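Why Are Some Things White and Some Things Black?

Last updated: November
34 shares | 5 comments

Light travels in straight lines until it meets something. When it reaches an object, three things can happen. The light can bounce off, it can go into the object and stay there, or it can pass through and come out the other side. Most objects do a mixture of these. The color you see depends on the mixture.

What is in the light

Sunlight looks as if it has no color, but it contains all the colors of the rainbow. A glass prism can spread them out. The order is always the same: red, orange, yellow, green, blue, violet. When all of these reach your eye together in the right amounts, your brain reads them as white.

White

A white object sends back most of the light that lands on it, and it sends back all the colors in nearly equal amounts. Paper, milk, snow and salt are white for this reason. Look at one grain of salt through a magnifying glass and it is almost clear. A heap of salt is white because light is bent and bounced at the edge of every grain until it comes back out in all directions. This is called scattering.

Snow works in the same way. A single ice crystal is clear. A bank of snow holds a very large number of crystals with air between them, and the light scatters at each one.

Black

A black object takes in most of the light that lands on it. Taking in light is called absorbing. The energy in the light does not disappear. It turns into heat -- which is why a black shirt gets warmer in the sun than a white shirt made of the same cloth.

Very few black objects absorb everything. If they did, you could not see their edges or corners, only a dark shape. A little light is sent back, and your eye uses it to work out where one side ends and the next begins.

Shiny and matte

Color and shine are different properties. A smooth surface sends light off in one main direction, so you see a bright spot when you stand in the right place. A rough surface sends it off in many directions, so the bright spot is spread out and weak. A surface like this is called matte. It can still show a faint sheen if it is tilted toward a lamp.

Try it

You need a sheet of white paper, a sheet of black paper, a flashlight and a dark room.

1. Stand the white sheet up against some books.
2. Point the flashlight at it and look at the wall behind you.
3. Change to the black sheet and look again.

The wall should be brighter with the white sheet, as more light is sent back across the room.

Words to know

Absorb: to take in.
Scatter: to send off in many directions.
Matte: not shiny.
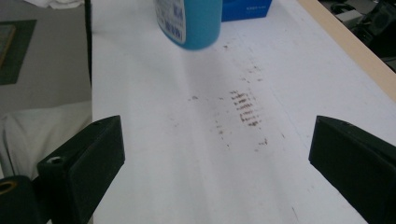 CLISBERG, 15/10/2018 -- Black against white, with a faint sheen on top of the left-hand block. Compare the flat top with the small round hole near its upper end.

Related
Why Is the Sky Blue?
How Mirrors Work
What Makes a Shadow?
Where Does the Color Go at Night?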